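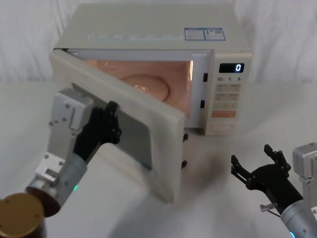
Benchtop microwave with the door open, February

Satti Court Residents' Association
Minutes of the general meeting, February
Held in the ground floor meeting room, 7.00 pm

Present: Roos Martens (chair), Tanko Nwosu, Hendrik Fourie, Ilaria Farina (minutes)
Apology: Mieke Vanhove

1. Previous minutes
Accepted with one correction. Under item 4 the colour of the stairwell paint should read grey, as on the tin. Moved Fourie, seconded Nwosu.

2. Electricity, common areas
T. Nwosu tabled the quarterly meter reading. Common area use was 1,779 kWh, of which 979 kWh was recorded on the sub-meter for the garage and lifts. The remainder covers hallway lighting, the laundry and the meeting room. The laundry dryer is not separately metered and its share can't be stated.
H. Fourie asked whether the garage fans still run overnight. T. Nwosu confirmed the timer was reset after the January outage and has lost its programme. It will be reset to the earlier hours.
Action: T. Nwosu to reprogramme the timer and take a second reading before the next meeting.

3. Hallway lighting
Simari has quoted for replacing 40 fittings on levels one to four. The quote includes removal of the old fittings but excludes patching of the ceiling where the new bases are smaller. R. Martens noted that the earlier quote from Flakeo included patching and used a warmer lamp. Members preferred to compare the two on the same basis.
Action: H. Fourie to ask Simari for a revised quote, patching included. Item held over.
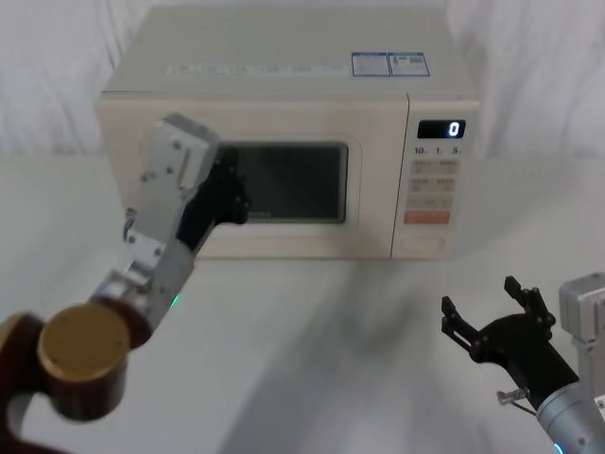
4. Circuit loading, meeting room
The two double outlets on the long wall share one circuit with the hallway cleaning outlets. The breaker tripped twice in January, both times in the early evening. T. Nwosu explained that the input rating of an appliance is the figure to use when adding up a circuit, and that the output figure in the sales leaflet is lower. For a countertop microwave, labels can be on the top of the cabinet, as with the two stickers near the back right corner on this one, and should be left in place and legible. Kettles usually carry the rating under the base. It was agreed that the room should have a second circuit – cost to be obtained from the electrician – and that until then the kettle and any other heating appliance are not to be run together.
Action: T. Nwosu to obtain the price. R. Martens to put a notice beside the outlets.

5. Laundry drain
The floor drain was cleared again. I. Farina reported that the contractor found lint past the trap and recommended a finer strainer. The Cullutix strainer fits the existing ring without cutting. One to be bought and tried for a month before the second drain is done.
H. Fourie asked that the cost be charged to maintenance and kept out of the laundry coin account. Agreed.
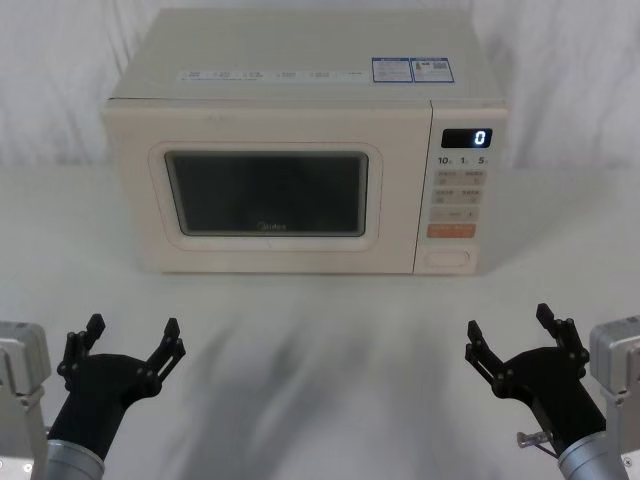 6. Storage lockers
There are 19 lockers in the basement, all allocated. M. Vanhove had sent a note asking that the waiting list be posted with dates of application, as the present list shows unit numbers only. No objection. Locker doors with missing numbers will be relabelled at the same time.
R. Martens reminded members that paint and fuel can't be kept in the lockers under the insurance terms. The wording will be added to the list.
Action: I. Farina to post the revised list on the ground floor board.

7. Other business
The bicycle rack by the rear door has a loose anchor bolt. H. Fourie will tighten it and report if the concrete has failed.
T. Nwosu asked for the meeting room key register to be moved to the mail area. Left until M. Vanhove is present, as she keeps the register.

Meeting closed 8.25 pm. Next meeting same room, 7.00 pm, date to be posted.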